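Home Notebook Projects Materials Contact
Search this notebook Go
September, late morning
Posted by Rocío Apaza

Cloth and panels, continued

I meant to spend the first hour writing up the Tendgate samples and spent it folding instead, which I can't say I regret. The dark cloth has been bothering me for a while. It arrived on a roll, it has been living in a heap at the end of the cutting table, and every time one of us needs a piece we drag out the whole lot and stuff it back again (I am as guilty as anyone). So I cut it down into lengths, 200 cm each, and got 6 good ones and a short end that I've put aside for patches.

Before that I went to have a look at the blue display panel with the red trim, because I'd promised the Penrose people a color match and I wanted to see it in daylight before I opened any swatch books.
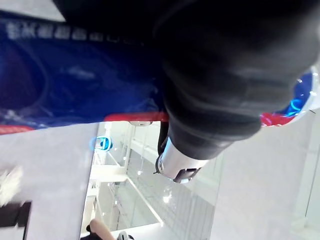
Blue panel and red trim, bright side of the building.

The blue is very glossy, and that makes matching it a nuisance. Tilt your head a little and it goes pale, tilt it back and it's a deep, lovely thing again! My first two swatches looked perfect until I moved one step to the left. I'd suggest we judge it from one fixed spot and write the spot down. The red is friendlier. I have it between two of the Bralance reds, closer to the warmer one, and I would be happy to go with that if the client doesn't mind waiting for the new batch.

Back to the cloth, then. I like this fabric more than I expected to. It creases if you so much as look at it, but the creases are soft ones, and it drapes in big generous folds where the old Enside stuff just stood up like cardboard.

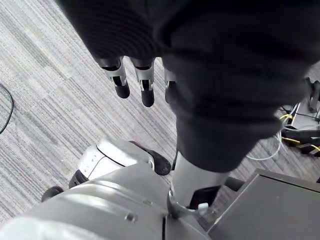

The hems are what I'd like help with. I tried a 3 cm turn on one length and it bunches at the corners, so the next one gets a narrower turn and a longer stitch, and I'll press it under a damp cloth before it goes anywhere near the machine. If that doesn't do it I may just bind the edges, though it eats up tape and my patience in equal amounts.

The lengths are on the middle shelf now, rolled, with the cut ends facing out. Please roll them back the same way when you've finished. The swatches I rejected are in the envelope marked Penrose, and don't throw them out yet, I want to try them once more in the afternoon light.

Still to do: order 100 of the small clips, find the good shears, and write up Tendgate. Properly, this time, and before lunch if I can manage it.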